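Solomiia Lytvynenko had been the softball coach at Ondville High for 4 seasons before anybody outside the county asked her for an interview, and she admits that she spent the first part of ours wondering whether I had the right person. "I kept thinking you'd called for the football coach," she said, pouring me a second cup of tea I hadn't asked for but was very glad to have. "He's down the hall. He's lovely. He'd give you better quotes."

I did have the right person. Her team had just finished its best regular season in as long as the school has kept proper records, and it had done so with a pitching staff made up of two sophomores and a converted shortstop, on a field that floods when somebody in the next town waters a lawn. I wanted to know how. We ended up talking for most of an afternoon, about softball mainly, but also about buses, sunflower seeds and her grandmother's opinion of the sacrifice bunt (low).

She grew up playing whatever was going, she told me, and came to softball late, at fourteen, when a friend needed someone to catch for her in the backyard. "I had no glove. I used an oven mitt for the first week, and then my father took pity on me. I think about that a lot when parents ask me which travel team their eight-year-old should be on. I want to say, do you own an oven mitt?" She laughed for quite a while at that, and then worried that it would sound rude in print, and then decided it could stay.

Catching is still how she sees the game. She calls very few pitches from the bench, which surprised me, as most coaches at this level call every one, with the wristbands and the numbers and the long look toward the dugout. Lytvynenko lets her catchers do it. "They get it wrong sometimes. We lost to Henríquez in the first week because we threw the same change-up three times to a girl who had already hit it into the parking lot. I sat there and I bit my lip. But you should have heard the conversation on the bus going home! The catcher and the pitcher went over every batter, all the way back, and I never said a word. I couldn't have bought that."

The rematch with Henríquez, played at their place in front of a noisy crowd, went the other way, 3-1, and she counts it as the day the season turned. The sophomore who had given up that home run threw the last two innings and got the same hitter to pop up with the bases loaded.

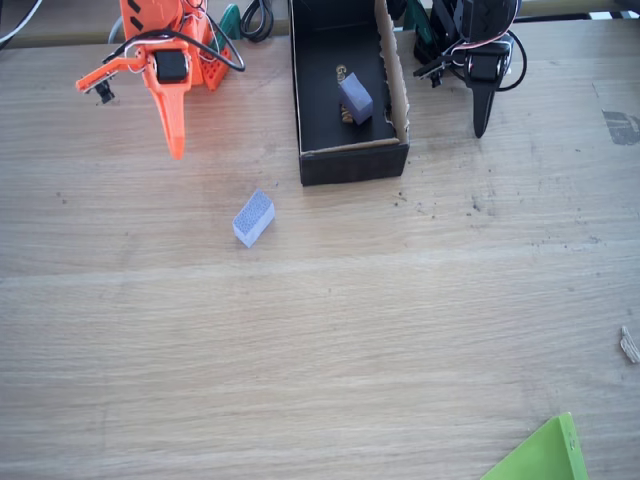 Herkik, whose coach had watched both of those games from behind the backstop, told me over the phone that Ondville were the only team on the schedule who seemed to get harder to read as the innings went by, and that giving signs back to the kids had crossed plenty of minds in the league since then, though most would want to see it survive a playoff game first.

Lytvynenko was pleased to hear it and a little doubtful too. She isn't sure the idea would travel. It takes a whole winter, for one thing. In December, when the gym belongs to basketball and the wrestlers have the mats, her battery meets in a classroom and simply talks, going through old scorebooks page by page and asking what they would have thrown. "There's no ball in the room. Some of the kids hate it at first, they want to throw something, and I don't blame them one bit. Then around the second or third week somebody starts an argument about a two-strike count and you can't get them to leave."

She keeps the scorebooks herself, in pencil, and has every one of them. I asked what she writes down that other people don't, and she got up and fetched this year's to show me. In the margin beside each at-bat was a tiny letter for where the hitter stood in the box, and another for whether she had moved since her last time up. It looked like a great deal of work. "It keeps my hands busy," she said. "Otherwise I'd be eating seeds, and the girls have banned me from seeds. I left them all over the bench at Pakico and they had to sweep up."

The offense, she is the first to say, has been less of a marvel. Ondville won a good many games by a single run, and more than one of those runs came in on a wild pitch. There's a leadoff hitter, a senior, who reached base 67 times and stole second on most of them, and behind her a lineup that mostly tries to put the ball on the ground and make somebody hurry. Her grandmother, who came to every home game this spring with a folding chair and a blanket, does not care for this style at all. "She says, why would you give them an out? They didn't ask for one. And I try to explain, and she just looks at me. She may be right, you know. We bunted less in the second half."

We talked for a time about the field. The drainage has been promised and put off more than once, and the team has become rather good at raking. Before the last home game of the season the girls and a handful of parents hauled 80 bags of drying compound from the parking lot to the infield, and first pitch went off only a little late. Lytvynenko pitched in at shortstop, where the puddle always is, and coached the game in wet socks. They won that one too, on a ball that died in the mud halfway up the third base line.

As for the playoffs, she would rather not guess. The first opponent has a left-hander with a rise ball that her hitters have only seen on a phone screen, and she has been throwing batting practice from closer and closer in, until her shoulder complained and an assistant took over. She plans to do nothing differently with the catchers. They'll have their scorebook pages, they'll have their argument on the bus, and she'll have her pencil.

I asked whether she would be tempted, in a tight spot in the seventh, to call just one pitch herself. She thought about it for long enough that the tea went cold.

"I'd be tempted," she said. "I'd probably look at my shoes until it was over."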